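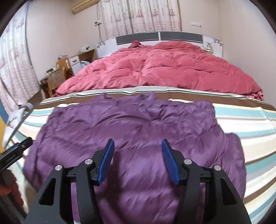
Week 5: House rules for recording in other people's homes

Right, settle in. Last week was all about calibration and I could see a few of you drifting off by the end, so this one has no maths in it at all. It's the session I wish I'd been given before I ever took a hand-held gripper through somebody's front door. We're going to talk about good practice: what you agree beforehand, how you handle the tool, how you handle clothes and bedding (which is most of what you'll be doing on the Mulik project), and what you write down afterwards.

A word on where these rules come from. Some are borrowed from the general habits of machine safety, some from research ethics, and a fair few from things I got wrong. They aren't a published standard and you shouldn't quote them as one. If you go on to work with powered arms you'll need the proper standards documents for your country, the current editions, and the library can help you find them. What follows is our course practice, and I'll be marking your session logs against it.

1. Before you go

Talk to the householder first, and talk properly. I don't mean handing over the consent sheet and pointing at the dotted line. Tell them which rooms you'd like to work in, which of their things you'd like to touch, and that the camera on the gripper is a very wide one. People hear "camera" and picture a phone. A wide lens at bed height takes in the headboard, the curtains, the bedside table, whatever is hanging on the chair, and quite possibly your own hand. I usually let them look at a live view for a minute or two. It changes the conversation every time, and it's better to have that conversation at the door than a week later by email.

Then ask what they'd like put away. Letters, medicine packets, family photos, school timetables, anything with a name on it. Let them do the putting away. Please don't tidy somebody else's bedside table for them, even if you're being nice about it.

Don't restyle the room, though! I've marked logs where a rumpled comforter had been folded into a perfect square before the first take, and then every bed in the set looked like a hotel. If the bedding's heaped up at the head of the bed and it isn't in your way, leave it heaped. We want rooms as people live in them.

2. Checking the tool

Do this at the door or at a table, before you're leaning over anyone's furniture. The order's on the laminated card but I'll repeat it:

Finger pads first. Press each one and try to twist it. A rubber pad that shifts under your thumb will shift on a sleeve too, and then your jaw opening means nothing.
Pivot screws next. Fingertip only, feel for play. If one's loose, tighten it and write that down.
Open and close the jaws fully, five times, watching that both sides travel together.
Wipe the pads. Use a clean, dry cloth, and don't bring anything oily near them.
Look at the lens against a light and clean it if there's a smear.
Run your finger along the edges of the linkages. Plastic can pick up a burr, and a burr will pull a thread on a shiny fabric before you've noticed.

Oluwatosin Afolabi, who ran the Rezende sessions in January, does this whole list again whenever she changes rooms. I used to think that was over the top. I now do it as well.

3. Clothes and bedding

Padded jackets are the thing everybody struggles with, so I'll spend a bit longer here. They look easy because there's so much to get hold of. The trouble is that quilting gives you puffy channels with flat seams in between, and the two behave quite differently between a pair of pads. Close on a puffy bit and you squash it down, and it can slide off as you lift. Close on a seam or an edge and you've usually got a decent hold with far less squeeze.

So, for jackets:

Ask before you start whether it's a favourite. If it is, ask for another one.
Empty pockets are the owner's job. Ask them to check, then write "pockets checked" in the log.
Approach from above with the jaws open only as wide as you need. A narrow opening makes you choose your spot, and that's a good habit.
Go for the collar, a cuff or the hem. Don't pinch the middle of a panel and hope.
Keep off zips and poppers with the pads. They chew the rubber and then you're wiping blue crumbs off somebody's sheets.
Lift slowly. If the fabric starts to pull tight, stop and let go. A spoiled take costs us nothing much, and a torn lining costs the owner a coat.

Shiny fabric brings its own nuisance, because it throws bright streaks back at the lens and they slide about as you move. You can't get rid of them and I don't want you to. Do note where the window is and whether the curtains were drawn, so that whoever trains on the data has some idea of what they're looking at.

Striped sheets, on the other hand, I rather like. Straight stripes bend towards the edge of a wide picture, and you can see at a glance how strong the distortion is. Bear it in mind when you're judging whether a sleeve is "straight" – near the edge it won't look it, however neatly it's laid.

4. Your other hand, and everybody else's

Decide before each take whether your free hand is helping or staying out of it, and stick to that. Both are allowed. Mixing them halfway through isn't, and I do check. If it drifts into view at the edge, that's not a failed take, but tick the box.

No children or pets within reach while the jaws are moving. Yes, I know it's only a hand tool and you're the one squeezing it. Fingers are fingers. If someone comes in to chat, open the jaws, put the gripper down, and then chat.

Anyone in the house can stop the session, for any reason or none. You say "of course", you stop, and you don't ask why.

5. The log

One line per take, written at the time. I can always tell when a log's been filled in on the bus home. Each line wants the take number, the object, the starting state (flat, folded, bunched), where you aimed, whether your free hand was used, and anything odd.

File names follow the Nullberg pattern, which you already have. Never use the householder's surname or street. In the Prurkurura set we had 116 takes, and 13 had to be pulled because a label on a parcel could be read in the background. All of them came from the same corner of the same room, so one look round beforehand would have saved the lot.

Keep your failed takes. I'm saying this every year and I'll carry on. A dropped sleeve, properly labelled, is useful. Deleted, it just makes the rest of the set look better than it was.

For next time

Do one practice session at home on a garment of your own, any kind, and bring the log with you on paper. Ten takes is plenty. Spend the time on the notes, as the log is marked out of 100 and the recordings aren't marked at all. If your pads are worn, come and see me before the session and I'll swap them. The spares are in the grey drawer, and please sign for them this time.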